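Week 4 handout: showing the robot by hand
Tutor: Obed Eshun

The Gadus notes say that anyone can teach a grasp with a hand-held gripper. Treat that as a claim to be tested. What gets recorded is your wrist and your habits, good and bad.
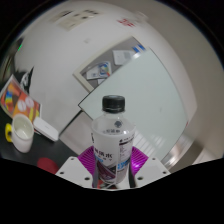

Fig. 1. Bottle between the ridged pads, cup off to the left.

A set of 80 demonstrations with one bottle tells you about one bottle. Clear plastic is a hard case — the background shows through it — and a policy may well learn the label instead.

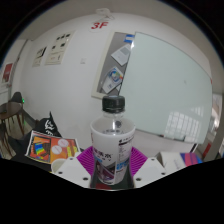
Fig. 2. Upright grasp, whiteboard behind.

Before Friday's lab, read Paredes, section 2, and write down what you would change between one demonstration and the next. "More data" will get no marks.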